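Cue-strike cell, pre-run inspection
Method: Gamlow stroke test. Inspector: Ilgın Baysal

1. Cue grip: OK

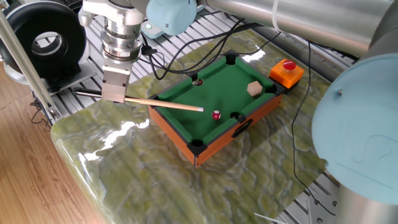 Grip torque logged at 887 before the first stroke. The tip should hover just above the felt, clear of the ball, as it does at this station.

2. Cable slack: OK, recheck after 5 strokes.
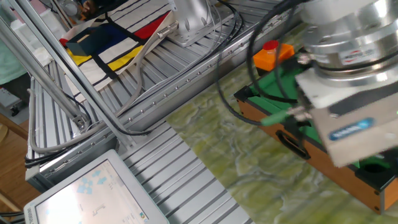
3. Stroke log: 3,757 entries, none missing.
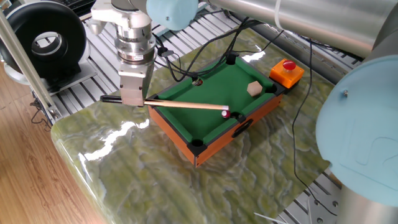

When is a stroke void?
When the cue slips in the gripper before contact.

4. Stop button: reachable, test in November.

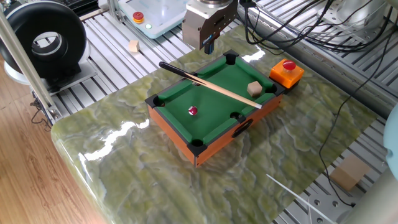 Item 4: cue on table, button at right corner.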